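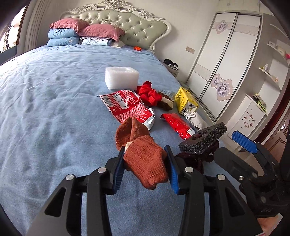

A knitted sock held over a bed with a pale green headboard.

Kernside poultry keepers asked to register flocks before spring egg sales open

Smallholders who intend to sell hatching eggs or young birds through the Kernside spring sales will need to register their flocks in advance this year, under revised arrangements published by the Kernside Smallholders' Association on Thursday.

The change applies to keepers of chickens, ducks, geese and turkeys at all sites within the association's area, including the shared grazing at Cleklow. It covers birds kept for breeding as well as those reared for the table. Households that keep a few hens for their own eggs, and do not sell or exchange stock, are not required to take part, although they may do so if they wish.

Registration opens at the beginning of April and is free to members. Keepers are asked to give the location of the flock, the breeds kept, the usual source of new birds and the type of housing in use. A keeper with birds at more than one location should complete a separate form for each. Forms may be returned by post or handed in at the Cleklow office, which is open on weekday mornings.

Under the previous arrangements, sellers gave these details on the morning of the sale. The association said that this had led to long queues at the gate and to crates of birds standing in the yard for longer than was desirable. At last year's opening sale the final lots were not penned until after the auction had begun, and several buyers left without viewing them.

"We wish to have the birds out of their crates and into clean pens with water as soon as they arrive," said Leopold Nägeli, secretary of the association. "If the paperwork has been dealt with beforehand, the stewards can give their attention to the stock. Most of our sellers have told us that they would prefer to do it this way."

The association received 1399 lots of poultry and hatching eggs across last year's sales, almost 100 of which were entered on the day. Entries on the day will no longer be accepted for live birds. Hatching eggs may still be entered up to one hour before the start, provided that the flock from which they come has already been registered.

Revised rules on the presentation of stock will also take effect. Table birds of the slower-growing breeds are to be sold in pens of no more than 5, and breeding trios must be penned together and sold as one lot. Cockerels from separate groups may not share a pen. Eggs must be clean, unwashed and marked with the date of lay, and boxes should carry the name of the breed in full. Crossbred eggs are to be described as such - the term "mixed" will no longer be sufficient.

Sellers are reminded that birds showing signs of illness should not be brought to the site. A steward may refuse any lot at the point of unloading, and a refused lot must leave the yard on the same vehicle. Crates should be scrubbed and disinfected before travel and again on return home. Disinfectant for wheels and footwear will be provided at both gates.

The Sperling hall will again be used for waterfowl, with chickens and turkeys in the main shed. Work on the drainage of the lower yard has been completed and vehicles with trailers will be able to turn there without reversing on to the lane. Parking for buyers will be in the field opposite, entered from the Gekholm road. Dogs, other than assistance dogs, are not permitted in either building.

An evening meeting for new keepers will be held at Cleklow before the first sale. It will deal with the choice of breed, the use of movable and fixed housing on pasture, protection from foxes, and the feeding of birds that range during the day. Members who have raised table birds on grass for 2 seasons or more are invited to attend and to bring their feed and weight records, which the association hopes to use in a short guide for beginners.

Any housing orders or movement restrictions in force at the time of a sale will take precedence over the published programme. Should a sale of live birds be withdrawn, the sale of equipment, feed and fencing will go ahead as planned, and entry fees for the birds will be returned in full.

Copies of the revised rules are available from the Cleklow office and will be displayed at both gates on sale days.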